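Oct 26, 2018

**Kurwood library drops late fees, extends evening hours**

KURWOOD - Overdue books won't cost you anything at the Kurwood Public Library starting in April. The library board voted 5-2 last night to end late fees on everything but museum passes and the telescope.

Lost items still get billed. Same price as before. Cards blocked over old fines get cleared the first week of April, no need to call or come in. There are 225 of them, most belonging to kids under 14, according to the report handed out at the meeting.

"Those families just stop coming," said director Carolina Mota. "I'd rather have the book back in June than never see either one of them again."

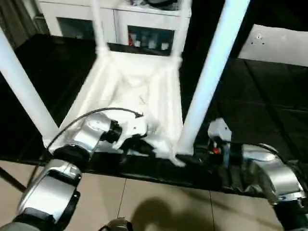

A white plastic stool on a black surface.

Not everyone sold on it. Board member Armindo Marinho voted no and said the fines, small as they are, pay for the large print order every year. He wanted a one year trial first. That motion failed before the main vote, after a long back and forth over whether a trial could be undone without another public hearing. (It can't, per the town attorney.)

Mota said the large print money will come out of the general book line for now. She expects to ask for it back in the next budget. Marinho asked how much she'd be asking for and was told the number isn't ready yet.

Also approved, and with a lot less talk: later hours. The main branch on Ornham Street will stay open until 9 p.m. two evenings a week instead of one. Which evening gets added hasn't been settled. The Dilten branch keeps its current schedule, which drew some grumbling from the back rows. Dilten patrons have asked for a second evening three years running and the answer was again staffing.

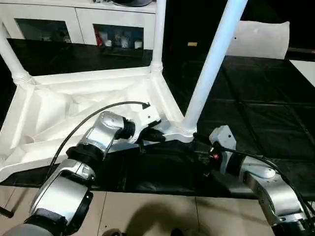 Public comment ran close to an hour. Most speakers were for dropping the fines. One man said he'd paid enough over the years to have a shelf named after him. A retired teacher from Dilten said deadlines are good for children and so is a nickel fine, and got a round of applause too. Several people brought up the wait list for new releases and wondered if it'll get longer with nothing pushing folks to bring books back on time.

Mota's answer: holds still work the way they do now. If somebody is waiting on a title it can't be renewed, and a card gets frozen once an item is 5 weeks overdue. Bring it back, card works again the same day. Reminder notices will go out by email and text, and by mail for anyone who asks at the desk. 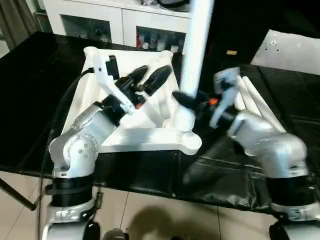 The board put off a decision on the roof over the childrens room. Two bids are in. A third, from Bélanger, came in after the deadline and members couldn't agree on wether to open it. The attorney will look at the bid rules and report back. The leak over the picture book corner is being patched in the meantime.

Fines owed now are still owed until the April change, but the desk will hold off on sending any to collections. Next meeting is at the main branch, 7 p.m., upstairs room. Agenda gets posted by the front door and on the town site.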